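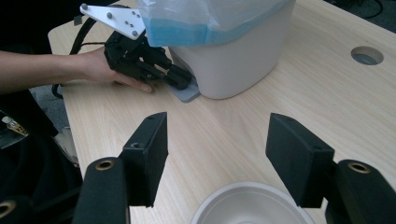
Compost pail: liners or no liners?

Forum: Kitchen and Household > Waste and Recycling
11 replies

marrow_lane
Our town starts curbside food scrap pickup in November. We get a 60 gallon cart shared between two units and have to supply our own kitchen container. I have a white plastic one and I've been putting a bag over the rim, same as I would with a trash can. My question is whether the bag is worth it. The hauler takes certified compostable bags but not regular plastic. The compostable ones cost a lot more, and the last box I bought started splitting at the bottom on day two. Do most of you line yours or just wash it?

tinfoil_hen
No liner. I put a sheet of newspaper in the bottom, dump it every other day and rinse it with the sprayer. Takes a minute. I did bags for a year and got tired of paying for something that goes straight in the cart.

Grout71
Liner every time. Washing a pail with old onion and coffee in it is the worst job in the kitchen and I'm the one who ends up doing it. The Grivero small size fits mine with enough left over to fold down. They do go soft if you leave them past three days, so don't.

pell_street
Check your hauler's list before you buy anything. Ours is Odov and they changed the rules last spring. Compostable bags used to be fine, now they only want paper or loose. I had most of a 200 count box left. It's still in the garage.

marrow_lane
Ours is a different company. The flyer says "BPI certified bags accepted." I called to make sure and the person on the phone said yes but "less is better."

tinfoil_hen
That's the answer right there. A lot of sites pull the bags off the front of the line and landfill them, sometimes with the food still inside.

Grout71
Depends on the site. Ours posts what they screen out and compostable bags aren't on it. I don't think you can tell somebody in another county that their bags get landfilled.

tinfoil_hen
I said a lot of sites, I didn't say all of them.

dry_rack
The splitting is usually moisture. What are you putting in first? If wet stuff goes in at the bottom (melon, tea bags, anything out of the sink strainer) the bag starts breaking down from there. Put a paper towel or a torn up egg carton under it. Also keep the box of bags somewhere cool. Mine sat over the stove for a summer and they tore when I tried to open them.

marrow_lane
Melon rinds, mostly, and yes they were at the bottom. The box is in the cabinet next to the dishwasher, so that's probably not helping either. I'll move it.

oat_and_barley
Freezer. Keep a bread bag or an old ice cream tub in the freezer, fill it all week, empty it into the cart the morning of pickup. No smell, no fruit flies, no liner. We've done it since we lived in an apartment.

Grout71
I don't have freezer room for garbage.

oat_and_barley
It's a quart or two for two people. If you're cooking for six I agree it doesn't work.

lowtide_kit
We switched from a Susix pail with the charcoal filter in the lid to a plain bucket and I haven't noticed any difference in smell. The filters were supposed to be changed every few months and we never did it. What matters is how often you empty it. In July that's daily for us, in winter maybe twice a week.

pell_street
Agree about the filters. I do think a lid matters for flies, though. An open container in August is asking for it.

dry_rack
If you already have fruit flies, cider vinegar in a glass with a drop of dish soap. Leave it next to the pail overnight.

marrow_lane
No flies so far. One more question about the cart itself. It's shared with the unit upstairs and I don't know if they plan to bag or not. Does anyone line the cart?

lowtide_kit
We tried it once. The big liners tear when the truck tips the cart, and then half of it hangs out of the lid. Now we put down a layer of leaves or flat cardboard — a pizza box works — and hose it out once a month.

tinfoil_hen
Same. Leaves are free. Save a couple of bags of them in the fall and keep them dry, you'll want them by spring.

Grout71
Check that cardboard is allowed too. Ours takes pizza boxes but nothing with a shiny coating.

marrow_lane
Pizza boxes are on the flyer, so I'll start with that. For the kitchen I'm going to use up the bags I have with paper towel underneath, then try newspaper only for a few weeks. If the washing gets old I'll go back to buying Grivero or the Oei paper ones, whichever is cheaper here. I'll post again after the first couple of pickups.

oat_and_barley
The Oei paper ones leak if you put coffee grounds in hot. Let them cool first.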